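Filed under: Workshop log, Glues & finishes

December 29, 2021

Quiet day at the Atstead shop, so I finally got back to the hide glue tests I keep putting off. Mixed a fresh batch from the Koval granules (the coarse ones, the fine stuff clumps on me every time) and let it soak overnight. Weighed out 200 grams, way more than I needed, but I hate running short halfway through a joint.

First pair of maple offcuts went together nicely. Second pair I was too slow – the glue had already gelled on one face before I got the clamp on, and you could see the skin forming. Warmed the next pieces up first and it made a huge difference! I knew that already, I just never do it in winter and then I grumble about it. If anybody else is using the pot, please top up the water, it was nearly dry when I got in.

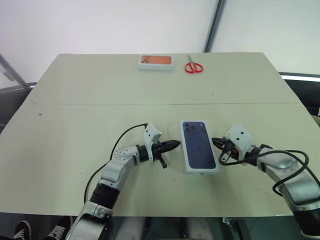
The Dultent liquid version is another story. It smells worse and costs more, but I got two full minutes of open time out of it with no fuss at all. I put 5 test joints up on the shelf by the window, marked in pencil on the end grain. Please don't break them for fun, I want them to sit until March so they see some dry air and then some damp.

Also tried a drop of the old bottle from the Tridport box. Stringy, stayed tacky on the scrap, went in the trash. No idea how long it had been in there.

Clamps: the small bar clamp is slipping again. I filed the teeth a bit and it holds for now, though I wouldn't trust it on a guitar top.

Next time: same maple, 500 ml jar in the warmer so the temperature stops swinging every time I lift the lid, and sand half the faces to see if it matters. My guess is it doesn't. Need more brushes too, the cheap ones are shedding all over the joints.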